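September, morning

Onance bench notebook - folding task. Carrying on from last page, the old book is full and lives in the drawer under the printer.

Where we were: towel fold OK on a good day, t-shirt hopeless, Fernanda wants to go to the long black thing for the Brirville open day since it shows up well on the white table and people at the back can see it. Agreed. Also means we stop fighting the exposure with the pale towels, which vanished every time the sun came round.

Power up 9.40. Left arm homed first go. Right arm wouldn't find zero on joint 4, jogged it off the stop by hand, tried again, fine. If you get this: DON'T keep pressing home. It grinds. Power off at the strip, move the joint a bit, power on.

Calibration - used the card with the squares, not the laminated one (reflections). Offset between arms better than last time. Wrote it into the settings file, old values commented out underneath, please leave them there until I say.

Teleop notes from Arnaldo Tavares, who did the first block while I was sorting the logging:
- gripper trigger on the right hand controller is too sensitive near closed. It snaps shut. You go to pinch and get a clump
- left is fine, so it's the spring not the code
- approach the cloth from low down, near enough flat. If you come in steep the fingertips push the top layer along before they get hold of it
- take a breath before the pull. Sounds daft but the arms lag and if you don't wait, you overshoot

I'd add to that: watch your elbows on the leader arms. Mine kept knocking the chair.

11.15

Logging. Last week's run lost its last chunk when the disk filled up mid episode. Script now checks for space before it starts and refuses if there isn't enough. Threshold is 500 in the config, units are GB, I've put a comment. Don't lower it to get one more run in. I know who did that.

Names of runs: we had three diffrent styles going. From now on it's task, then initials, then number. No spaces. No "final". Gilto reads the folder name to sort them and falls over on brackets, which is how we lost an afternoon.

Gilto itself - updated on the lab machine only. Laptop is still on the old one. The replay window now shows both arms together, good, but the timeline scrubs backwards if you drag it quick. Fernanda has it on her list.

Target for the term is 1,000 clean episodes across everybody. Clean means: start pose right, cloth gripped by both hands at some point, arms back to rest at the end, no human hand in view. If you reach in to straighten something, bin it and do it again. We had a long argument about whether a dropped corner counts as clean if it's picked up again. Decided yes. The recovery is useful, the policy never sees one otherwise and then sits there like a lemon when it happens to it.

12.30 lunch, arms parked and off

1.20

Back. Right joint 4 homed straight away this time. Typical.

Talked through the fold sequence on the whiteboard before anyone touched the controllers, should have done this weeks ago. We'd all been folding slightly differently. Arnaldo goes sleeves in then length, Fernanda folds in half first, I seem to do whatever. The model was learning an average of the three of us and the average of three folds is a mess.

Agreed order, for everyone, no improvising:
flat out, long side along the table
near edge up to the far edge
again, so it's a band
tidy the ends
stop. Let go. Arms to rest.

Argument about whether to tidy the ends at all. For: it looks better and the open day lot will judge it on looks. Against: it doubles the length of the episode and most of our fails are in the tidying. Kept it in for now but with a limit, one go per end and then you leave it whatever it's like.

Black fabric problem. Depth is noisy on it, we expected that, but the colour picture is worse than I'd thought. Layers are really hard to tell apart. Black on black, you only find the edge of the upper layer where the light catches it. Tried moving the lamp lower and off to the side, a bit better. Tried turning the lamp off and using only the ceiling lights, worse. Lamp stays. Marked its position with tape, don't kick it.

The other thing with black is fluff. Lint roller is in the tray.

2.45

First proper block to the agreed order. Arnaldo driving, me on the keyboard, Fernanda writing fails down on paper.

Fails fall into 3 kinds:

a) pinch missed. Fingers close on nothing, or on the top layer only, then the lift takes half of it. Most of them are this one
b) both arms reach for the middle and one has to back off. Operator thing really, we need to call it out loud
c) flap left behind. You fold up to the far side, one section doesn't go with the rest and hangs lower, so you've got a step in the bottom edge

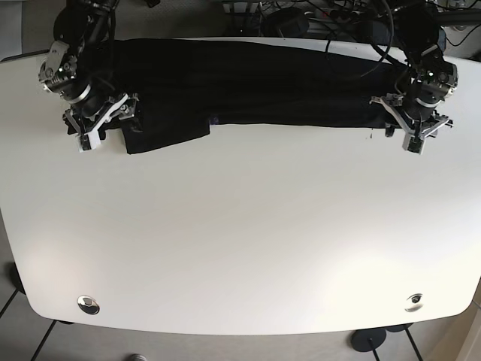 (c) is the annoying one because from the operator's seat you think you're done. It's also the one the policy copies most happily. Fernanda reckons we should grip nearer the ends and keep tension on while we bring it over, so the middle can't sag and drag. Tried it, felt better on the controllers, no numbers yet. I'd like to compare properly, same operator, same garment, old grip against new grip, before we put it in the sheet as a rule.

Other idea, mine: work further from the far edge. With the band right up against the back of the table there's not much room to get fingers in from that side. Start the whole thing nearer the middle, more room all round. Downside, every episode we've got so far ends at the back. So either mix them or start a new set. Leaning new set. Ask Arnaldo how much he'd cry.

(He says a lot.)

3.30

Fingertips. Ağca pads versus bare. The pads came in the post, soft, stick on, a bit thick. Put them on the spare pair first to see. On a scrap of the same sort of cloth they hold much better but don't want to let go, the fabric comes up with the finger when you open. Trimmed one down with a scalpel and it let go more easily. Not fitting them to the arms until they're trimmed to match, left and right have to be the same or the calibration is pointless. Job for whoever is in first tomorrow. Scalpel is in the blue tin, put the cap back ON.

Screws on both wrists checked and nipped up. One on the right was a quarter turn loose. Could be part of the wobble Arnaldo was on about. Need a proper routine for this, suggest start of every session, add to the sheet.

Cables. Need more slack at the left elbow, at full reach it goes tight and you can feel it in the leader. Rerouted over the top with a bigger loop. Check that it doesn't drop into the wrist camera view when the arm's right down, I only looked at two poses.

4.10

Trained a quick one on what we've got, just to see. Not expecting much and didn't get much. It goes to the ends nicely. Picks up, brings over, then dithers. Hovers above the band opening and closing. I think that's the mixed tidying, some of us did it and some didn't, and it can't tell whether it's finished. More reason to stick to the order.

Fernanda's suggestion: everyone hold still at the end for a slow count of 3 before going to rest, so there's a clear "done" in the data. Cheap to do. Starting next session.

Open day, rough plan, not settled:
- run the towel as the reliable one, black garment as the ambitious one
- visitors can have a go on the leader arms but one at a time and with one of us on the stop button. Not negotiable, Fernanda has written it in capitals on the door sheet
- Arnaldo to talk, he's the least bad at it
- poster. Who's doing the poster?? Same question as last page

To do
trim pads, pair, measure both
swap spring in right trigger, or steal the one off the old controller
old grip / new grip comparison
decide new set or mixed, by next meeting please
Gilto scrub bug (FP)
update laptop
print the fold order big and stick it where the operator can see it
look at left elbow cable at all the low poses
buy tape

Shutdown done 4.50. Arms supported before power off, the right one still drops if you don't. Data copied to the second disk, copy checked, opened two at random and they play. Lamp off. Key back on the hook.

Later - just remebered, the start pose in the config is still the towel one. It's close but the left arm comes in too low for a thicker bundle. Change it BEFORE recording anything or we'll have another batch to chuck.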